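The Ferry to Onard

My aunt kept the ticket window at Cotby landing for most of her life, and the summer I turned eleven she let me sit on the high stool beside her and tear the stubs. It was June, and the river was so low that the ferry to Onard had to wait until the water came up a bit in the afternoon, which gave people plenty of time to stand around and tell us their business.

One morning a man came to the window with a suitcase tied shut with string and asked for two tickets, one for himself and one for his wife. My aunt looked past him – there was only the bench, and the bench was bare – and she sold him the two tickets without a word. I tore the stubs. The last one was number 857, and I remember it because he asked me to read it out to him, and then he asked me to read it again.

He sat down to wait. He told us they had been married in Pliven, in the rain, and that her mother had made far too much soup, and that they had meant to take the ferry that same evening and had missed it by the length of the Powell road, laughing the whole way. 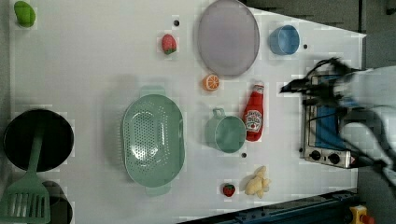

"So you never got to Onard at all?" I asked him, and my aunt put her foot on top of mine under the counter, gently, the way she did when I was being eleven.

"Oh, we always meant to," he said. He didn't seem to mind the question. He moved his suitcase over a little to make more room on the bench, and he and my aunt talked about the price of peaches until the bell went.

When he walked down to the boat he held both tickets up for the deckhand, who looked at them, and looked at him, and then stepped back from the gangway a good deal farther than one thin old man could have needed.

My aunt pulled the shutter halfway down against the sun and asked if I'd like the other half of her sandwich. I said I would. It was egg, and she had put too much pepper in it again.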